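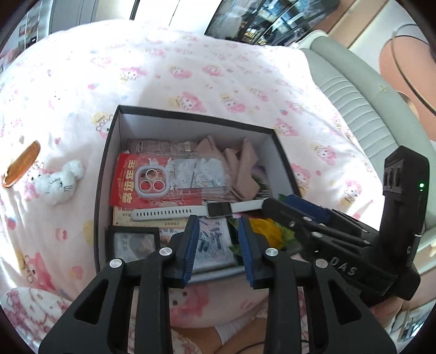
## 4. Packing your return box

Before you start, sign in to your Zetport account and print the return label. One label is good for one box only.

1. Put all items in the box and check them against your return list. Each item must be on the list with the same name as in your order.
2. Leave small items in their own packets. If a packet is open, close it with a piece of clear tape.
3. Put flat things, such as phone cases and envelopes, so that they do not bend when the lid is pressed.
4. Fill the free space with paper. Please do not use newspaper, the ink can come off.
5. Close the lid and tape all 4 sides.
6. Stick the label on top. The barcode must not go over an edge.

**Note:** Items from the seller Jususden go to a different warehouse and need their own box. In the account they are marked with code 269.

**Caution:** Do not send power banks or loose batteries with this service. The driver will refuse the box.

Pickup is possible until Friday, if you book it 3 days before. After pickup, the status can stay "Waiting" for more than 6 hours. This is normal and you do not need to write to us.

Questions about labels: Yaqin Yao. Questions about pickup: Jalen Gallagher.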